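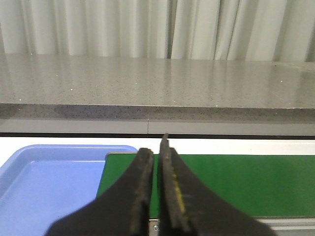
The belt that kept going

December 16, 2018

I said in October that I would write up the belt fault once we had it sorted. We have it mostly sorted, so here goes.

The job is simple on paper. Parts come down the green belt, the arm picks them off and puts them in a tray. The belt runs off a controller from Jilitz, the arm has its own, and a small board passes signals between the two. I wired that board myself, which matters later on.

We were on run 17 of the evening. The gripper closed on a part near the end of the belt, the arm began to lift, and the belt was supposed to be stopped. It wasn't. The part dragged against the fingers, twisted, and the arm went into a force fault and locked up where it was. The belt carried on underneath it. I hit the stop button and the arm's drive power dropped out. The belt still carried on.
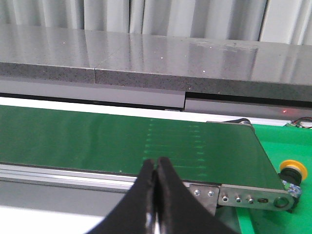 I pulled the plug on the belt supply, and that was the end of the run. Total time from fault to standstill was 6 seconds according to the log. Nobody's hand was near it. The part was scrap and one fingertip pad had to be replaced.

Losing a part doesn't bother me. A stop button that stops half the machine does. When we built the cell, the button was wired into the arm's safety input, and the belt was going to be added "when the second contact block comes in." The block came in. It sat in a drawer. The belt got a software stop in the meantime, sent through the small board, and everyone (me included) got used to it working.

Uchenna Olatunji went through the log with me the next morning. The arm had sent the belt stop message on time. The board never passed it on. It had a receive timeout of 900 milliseconds and no watchdog, so when a message came in garbled it waited, gave up and left the output as it was, which was "run." I had set it up that way on the bench so I could test the belt without the arm connected, and I never changed it back.

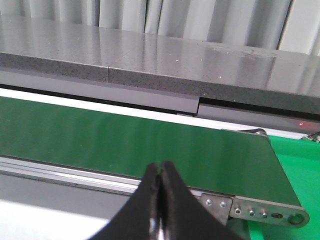 Fingers closed at the near side of the belt.

What we changed:

The second contact block is in. The stop button now cuts the belt drive directly, with no software in the path.

The board has a watchdog and its output falls to "stop" if it hears nothing valid. I also moved its signal cable away from the motor lead. I can't prove the motor lead was the source of the noise, but they had been tied together for most of their length and that was asking for it.

The arm won't close on a part until it gets a signal back that the belt drive is off. This costs some cycle time – not much, and I'd pay it again.

Then we tested. We ran 800 cycles with no parts and pulled the signal cable at random points. The belt stopped on every pull. We also pressed the button with the board unplugged entirely, and the belt stopped then too. That second test takes a minute and I should have done it the day the cell was first powered up.

Still open: the restart. After a stop the belt will start again as soon as the button is released, and it ought to need a separate reset. The relay for that is on order from Grindbridge.
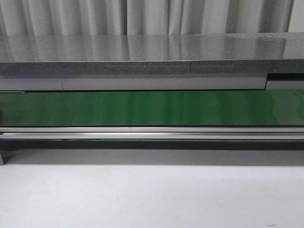

Temitope Ogundipe wrote in after reading a draft of this to say that the reset should come before any more running, relay or no relay. Her shop had a belt that restarted on button release, and a sleeve went into the end roller while someone was clearing a jam. She also asked how long the belt coasts once the drive is cut, and whether we had measured it loaded.

We hadn't. The drive stays unplugged until the relay is fitted, and the coasting test goes on the list right behind it.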